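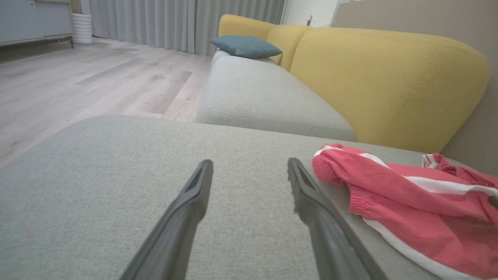 A gray sofa seat and a crumpled red garment with white stripes.

Brøndum Fellowship Study Groups
Progress report to the Lument Fund
2023-10-09

Dear Hrefna Ásgeirsdóttir and everyone at the fund,

Thank you again for your patience with us over the summer, and for the kind note you sent in July when the second booklet was running behind. It did get printed, I'm glad to say, and people seem to be fond of it already.

As you'll remember, the grant was meant to help us get small groups reading the Psalms together in homes, with a study booklet for each member and some training for the people who lead. We had hoped for 70 people when we wrote to you. At the time of writing 120 have signed up, and most of them come on most weeks, allowing for colds and harvest and grandchildren. They meet in living rooms, mainly in the evenings, and one group has moved to mornings because several of its members work late shifts.

We have now covered the first 46 psalms. That is slower than the plan we gave you, and I should explain. The booklets set out two psalms for each meeting, but the groups kept getting stuck (in a good way!) on the psalms of complaint. Psalm 13 took one group three full evenings. People wanted to talk about whether it is all right to be angry in prayer, and about times when they had been, and the leaders felt it would be wrong to hurry them along. We have told everyone to go at their own speed, and the later booklets will carry fewer questions and leave more blank space for notes.

Leader training has gone well, though not quite the way we drew it up. Asger Eyvindsson taught 3 sessions on asking open questions and on what to do when one person does all the talking -- a subject he approached with great tenderness, as I am often that person myself. A fourth session, on praying aloud with a group, had to be put off and will be held before Advent.

On the money side, printing came in a little over what we had set aside, and refreshments well under, as the hosts simply won't let us pay for the coffee. With your permission we would like to move what is left from the one to the other and use it for a large-print edition. Several of our older members have asked for one, and they have asked more than once.

Still to do: the third booklet, the large-print pages if you agree to them, and a shared evening of singing for all the groups together. You would be very welcome at that -- please do come if the roads allow.

With warm thanks from all of us,
The study group team, Brøndum Fellowship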